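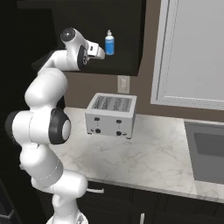

How a robot learns to work in a kitchen

By Conall Tully
April

At Prurnville Public School there is a robotics club for students in Years 5 and 6. This term the club is teaching a robot arm to do kitchen jobs. The kitchen is not a real one. It is inside a computer, and so is the robot.

A pretend place made by a computer is called a simulation. It works a lot like a video game. The computer knows how big each object is and where it stands. It also knows the rules of the pretend world, such as that things fall down when you let go of them.

Why practise in a simulation?

A real robot arm costs a lot of money and can break things. In a simulation you can knock a bottle off a shelf 90 times and there is nothing to mop up. You press reset and the bottle is back in its place. The club members take turns, two to a computer, and each pair keeps a log of what they tried.

What are the parts of a robot arm?

Your own arm has a shoulder, an elbow and a wrist. A robot arm has joints too, and each one has a motor that makes it turn. The stiff pieces between the joints are called links. The "hand" at the end is called a gripper.

To reach something on a shelf, several joints have to turn at the same time. If one turns too far, the gripper ends up in the wrong spot. Try it yourself - hold your elbow still and see how hard it is to touch your nose.
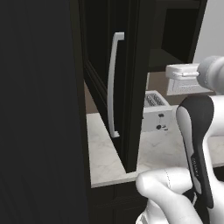
Kitchens are tricky for robots. There are doors that swing out, shelves at different heights and objects that stand close together. A person steps around an open door without thinking. A robot has to be told that the door is there, or it has to work it out from its cameras.

How does the robot learn?

One way is to show it. A student moves the pretend arm with a controller, and the computer saves every movement. Each saved try is called a demonstration. The club has saved 209 so far and wants 410 before the end of term.

Next, a program looks for patterns in the demonstrations. Then the robot has a go by itself. If it misses, the students check their logs and add more demonstrations of the part it found hard.

The club will take its work to the Nirthorpe schools robotics day, where teams from Pindwood and Fitzgerald will also show their projects. Each team gets a table and a screen, and visitors can have a turn with the controller.

Words to know

Gripper - the part of a robot that holds things.
Joint - a place where the arm can bend or turn.
Link - a stiff piece between two joints.
Simulation - a pretend place made by a computer.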